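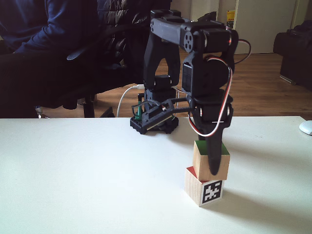
I gave up my car in November and have been taking the bus from Prekby to Closside ever since. The ride is 30 minutes on a good morning and 50 when the bridge is backed up. I leave the house at 6, and I get a seat most days.

Insurance and parking were costing me over 1000 a year. The bus pass is a lot less. Groceries are harder. I go to the Grondier market twice a week now and buy only what fits in one backpack, so no more big bags of rice. I still miss the radio.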